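Esum Town 125 review: 2,000 miles in

Posted Wednesday, February 23, 2022

I bought my Esum in October from the Golestani dealership in Korthorpe, mostly because I was sick of paying to park my car. It's a plain little 125 commuter, air-cooled, five-speed, with a seat like a park bench. And I love it!

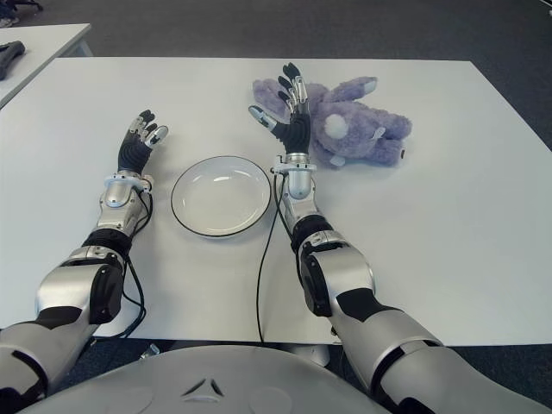 The engine is the best part. It fires up on the first push even on frosty mornings (well, nearly always, give it a bit of choke) and it pulls fine up to 52 mph. Past that you're mostly making noise. The hill on the Keltolbridge road has me down in third every single time, tucked in like I'm racing somebody. 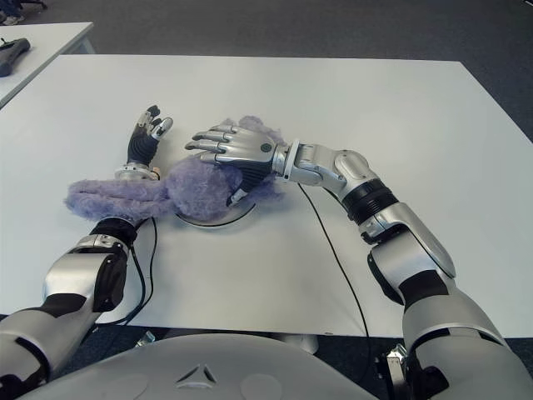 Brakes are so-so. The front disc is decent once the pads bed in, but the rear drum feels wooden and I've had to adjust it twice already. Tires were worse – the stock ones got really skittish on painted lines, so I swapped them before Christmas. Best money I've spent on it.

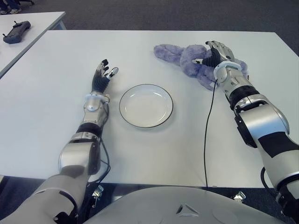 At 240 pounds it's a breeze to push around the garage, and I can flat-foot it at the lights with room to spare. Mirrors buzz, though, and the fuel gauge is a liar. It'll say half full right up until it says empty, so I go by the trip meter now.
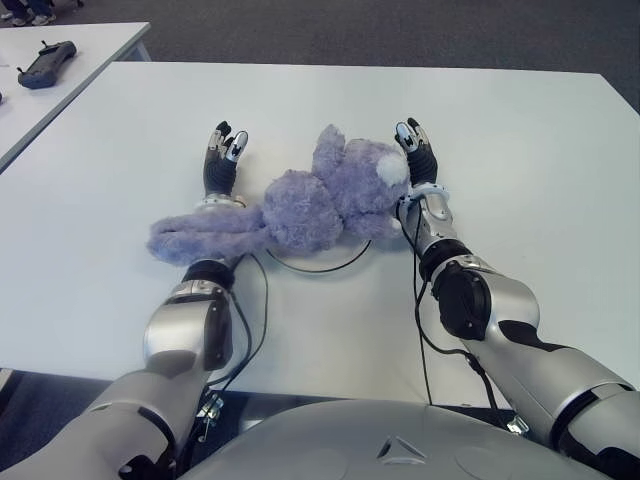 Would I buy another one? Yep, as long as I wasn't planning on any highway miles. My rating is 4 out of 5, and I'm knocking that point off for the rear brake and the gauge. Next job is a taller windshield, if I can find one that fits the headlight bracket.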